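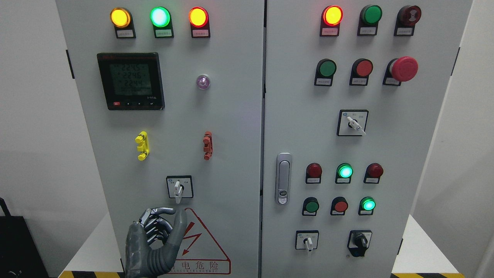 Army engineers have got the old barracks at Zeddale ready for use again, and the first 84 recruits of the new home defence company will move in before the end of the month. It is splendid news for a town that has not had soldiers living in it since the garrison left. The kitchens are open, the parade ground has been relaid and the electrics are in far better order than they were in March, with the amber, green and red-orange lamps all lit along the top of one grey control cabinet and the power meter under them giving 224.5, 224.6 and 224.4.

Major Siv Rustad, who led the engineers, announced the reopening at the main gate on August 13, 2018, to loud cheers from families who had walked up from the harbour. She said her 49 sappers had finished ahead of the date they were given, in spite of a wet spring and a collapsed drain under the east block.

"They have worked like mad, and I could not be prouder," she said. "The recruits are getting warm rooms and a proper drill hall. When I joined we had tents."

The company will train on the Brisar ranges and help the coastguard with searches along the Pivlow shore. Its commander will be Captain Stellan Solberg, who grew up two streets from the barracks. He said over 202 people had applied for places, many of them from farms and fishing villages that had never sent anyone to the army before.

Among those picked is Hedvig Söderlund, a baker's apprentice from Sjögren, who has been running up the hill behind her house every morning to get fit. "I can't wait," she said. "I've packed twice already!"

The mayor, Amândio Barreto, said the band would play the company in and shops on the main street would stay open late. The drill hall will be open to the public on the first evening, with parking at the school field. The lower road will be closed to cars from noon.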